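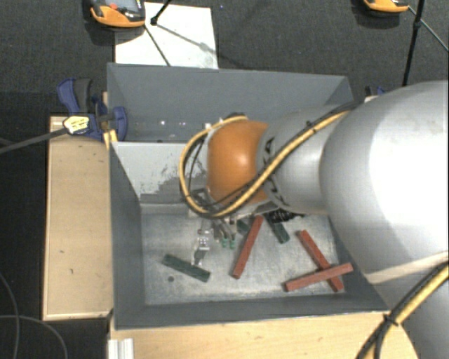
Phúc Kim and Thiện Doãn
Bunness Shared Workshop, Skindthorpe

3.2 Work cell and block set

The cell was put together in the workshop at Bunness over two winters, mostly from parts the members already had. The arm stands to one side of a sheet-metal bin and reaches down into it. The bin rests on a wooden table and is held by blue bar clamps at its rim, so that it can be taken off when the table is needed for other work. We chose plain rectangular wooden blocks in dark green and reddish brown. Crossed blocks were left as they fell, as these are the cases in which a pick from overhead is hardest to plan.

The control program, Kiều, runs on a second-hand desktop computer. It logged 749 attempts, all made with the same bin. A session was stopped after 125 attempts or when the hand needed attention, whichever came first. The striped cable was left with a wide loop at the wrist to allow the hand to turn.

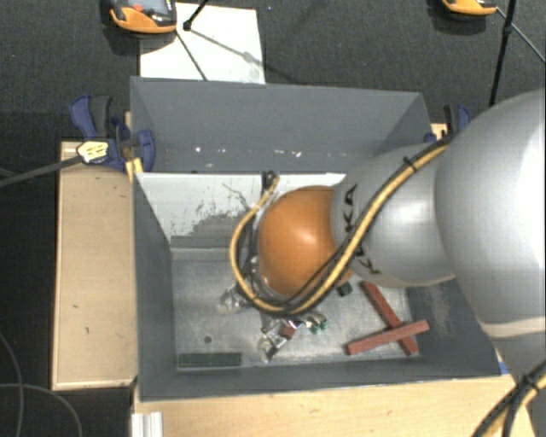

Figure 2. The hand lowered into the bin, with two reddish-brown blocks crossed on the right.

Đức Hoàng argued, on reading a draft in March, that a bin with sloped walls flatters the method, as blocks tend to slide back towards the middle, and that a straight-sided box should be tried before any claim is made about corners. We accept the point. Picks next to a wall are therefore reported separately in Section 4.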